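Minutes – Dealer and Fleet Liaison Meeting, Light Commercial Vehicles

Present: regional sales, parts and service, fleet accounts, finance. Apologies were received from the Coetzee dealership, which sent written comments. The meeting opened at 9.30 am with a quorum.

Item 1. Previous minutes. Accepted with one correction: the towing capacity quoted for the Ninura dual-cab should have read as the braked figure. Unbraked capacity is unchanged.

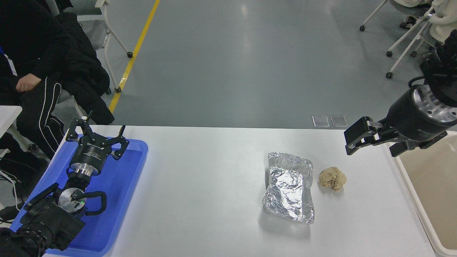 HULTHOLM, December – Item 2. Van allocation. The factory has confirmed 900 vans for the coming half-year, all with the short wheelbase. Long-wheelbase stock remains on back order. Dealers holding signed fleet orders will be supplied first, then those with retail deposits. Demonstrators come last and will be limited to 2 per dealership.

Coetzee asked in writing whether unsold allocation could be swapped between dealers without head office approval. Sales replied that swaps are allowed within a region, provided the compliance plate details are entered on the transfer form before the vehicle moves. Cross-region swaps still need approval.

Item 3. Price list. The revised list takes effect at the start of the next quarter. Base model prices are held. The tow pack and the rear barn doors go up. Orders signed before the changeover will be honoured at the old price if the vehicle is registered within 40 days of arrival at the dealer. Finance noted that the 36-month lease rate will be recalculated and sent separately – dealers should not quote from the present sheet after the changeover.

Item 4. Parts supply. Front brake rotors for the Ninura are short at the Sistanside warehouse. The fill rate on service parts has improved, though panels and tail-light assemblies are still slow. Workshops were reminded to mark vehicle-off-road orders correctly. Several had been lodged as stock orders and sat in the queue.

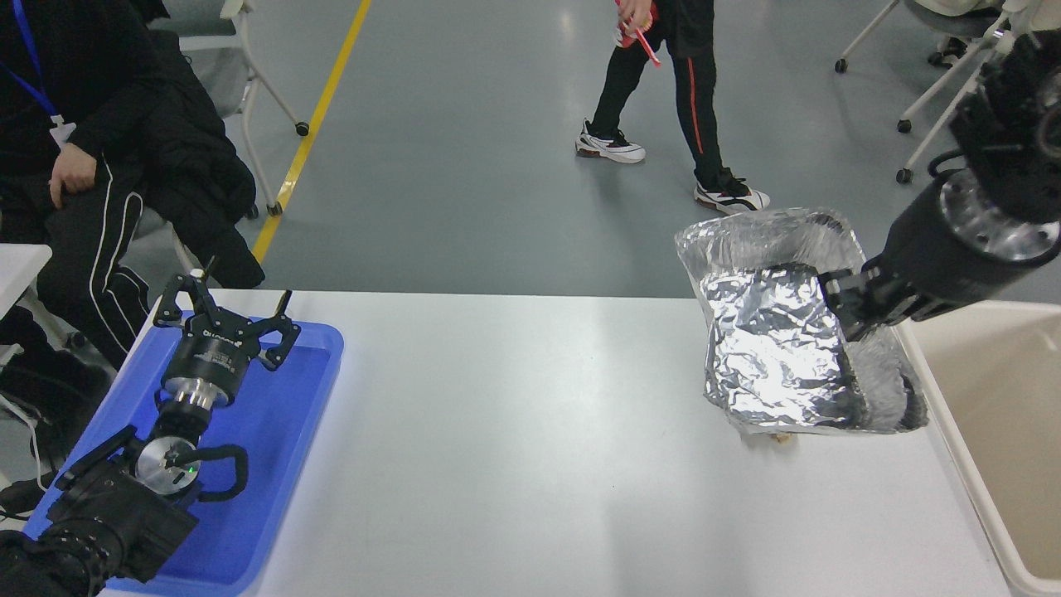 Parts and service also reported on the sliding door campaign. The lower roller bracket is replaced as a complete unit and the old bracket is tagged and kept until the claim is paid. Labour time stays as published. A request to add time for vehicles with aftermarket shelving was declined, as removal of shelving is chargeable to the owner.

Item 5. Pre-delivery inspection. Tyre pressures are being left at transport settings on some vans. The checklist will be changed so that the pressure is written in at each wheel in place of a single tick.

Action: service to issue the new checklist.
Action: finance to circulate lease rates.
Action: sales to confirm the long-wheelbase date, if available.

Item 6. Other business. None. Closed at 11.15 am.

Print this page | E-mail this page
Last updated: December

Comments (3)

fleetdesk: Does the 40 days count from the port or from the dealer's yard? Ours sat at the port for ages last time.

barndoor: Item 3 says arrival at the dealer, so the yard.

workshop2: Any word on tail-lights for the older cab-chassis? Same part number as the van on the left side but not on the right.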